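Utever Soft Tip Gripper Kit, Yellow

Two-finger parallel gripper with wrist camera
Sold by Studelo
Status: in stock, ships from Govthorpe

Overview

The Utever Soft Tip kit is a two-finger electric gripper for small robot arms. It comes with a pair of molded fingers, a wrist camera on a fixed bracket, and the cable set needed to run both back along the arm to a desktop computer. It is meant for tabletop work with light household items such as cloths, sponges, cartons and small containers.

The kit replaces the older gray-finger version. The motor housing is the same and the bolt pattern has not changed, so if you already own the older kit you can buy the fingers alone. The camera bracket is new. It sits lower and closer to the fingers than before, and it will not fit the old housing without the adapter plate, sold separately.

What you get

Gripper body with motor and driver board
One pair of fingers, yellow
Wrist camera with bracket and lens cloth
Power cable and data cable, 2 meters each
8 mounting screws
Hex key
Printed setup sheet

The arm is not included. Neither is a power supply, and most arms in this class can feed the gripper from their own tool connector. Check the voltage on your arm before you order. If it doesn't match, Studelo sells a converter that clips to the forearm.

The fingers

Each finger is a single molded piece with an angled top face and a blunt tip. The tip is blunt on purpose. Earlier fingers came to a thin edge, and they were good at getting under a card but marked painted surfaces. The new shape needs a little more approach room and leaves fewer marks.

The color was picked for the camera. Bright yellow is easy to pick out against most kitchen and bench surfaces, so you can tell where the fingertips are even in poor footage. If you work with a lot of yellow items, a black pair is available at the same price.

Fingers are a wear part. How long they last depends on what you handle and how hard you close on it. Replace them when the inside faces look polished or when a thin sheet starts to slide out at normal grip force. Changing a pair takes a few minutes with the hex key. Run the zero routine afterward or the closed position will be off.

The wrist camera

The camera looks out past the fingers, with a fingertip showing in each lower corner of the picture. The space between them is the part you will watch most, and it stays in the same place in the picture however the arm is turned. The bracket has no tilt adjustment. Some buyers have asked for one, but a bracket that can move is a bracket that has to be recalibrated, and we left it fixed.

Exposure is automatic by default. It can be locked in the settings file, and we suggest doing so if you are recording. Set it with the arm over the work area and the room lights the way they will be during the run. A bare ceiling light in view will pull an automatic exposure around each time the wrist tips up.

Motion blur is the main limit of this camera. It is a small sensor with a rolling shutter, and quick wrist moves under ordinary room light will smear.
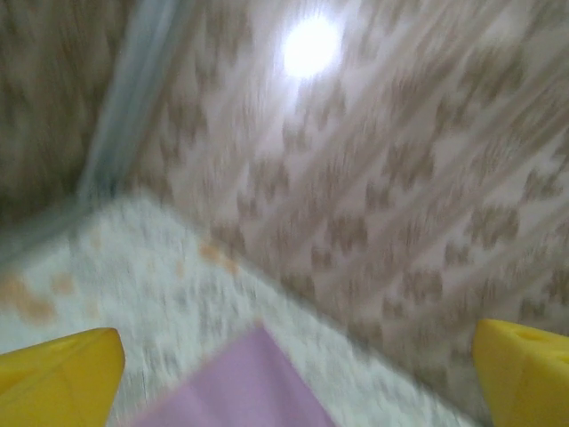

Wrist camera view with motion blur. Both fingertips at the bottom, a flat pink-lilac item between them, speckled white surface behind.

If your software only needs sharp pictures at the moment of the grasp, slow the last part of the approach and leave the rest of the motion alone. If you need sharp pictures all the way through, add light before you lower the speed. A plain LED panel beside the arm lets you shorten the exposure without the picture going dark. Busy patterned surfaces show the smear more than plain ones, so don't judge your settings on a blank bench.

Handling flat items

Thin, flat things are the hardest job for any two-finger gripper, this one included. A folded cloth or a piece of foam can usually be pinched from above if there is a raised edge or a fold to close on. A single stiff card lying flat on a hard counter usually can't. Slide it to the edge of the counter first and take it from the side, or put a soft mat under it so the tips can press down slightly.

Use the low force setting for foam. The default setting will leave dents that take a while to come out.

Setup

Bolt the body to the tool flange with the screws supplied. Tighten in a cross pattern. Run both cables along the outside of the arm with enough slack at the wrist for a full turn, and tie them at the elbow. Plug in the data cable before the power cable. Start the Utever utility and let the fingers open and close twice. Keep your hands clear while they do.

Allow roughly an hour for a first install, including the camera calibration. The calibration board is in the setup sheet; cut it out and tape it down flat.

Care

Wipe the fingers with a damp cloth and mild soap. Don't use solvent, which turns the surface tacky. The camera lens should be cleaned with the cloth supplied. The body is not sealed, so keep it out of sinks and away from spray.

Warranty and returns

The body, motor and camera are covered for 2 years. Fingers are covered against molding faults only. Unused kits can be returned within the period shown on your packing slip. Opened kits can be returned if the screws have not been driven.

Replacement parts

Finger pair, yellow
Finger pair, black
Adapter plate for older housing
Camera bracket
Cable set
Forearm voltage converter

For bulk orders or questions about arm compatibility, write to Ásgeirsdóttir at the Studelo parts desk and include the model number of your arm and a photo of the tool flange. The black finger pair is on back order until May.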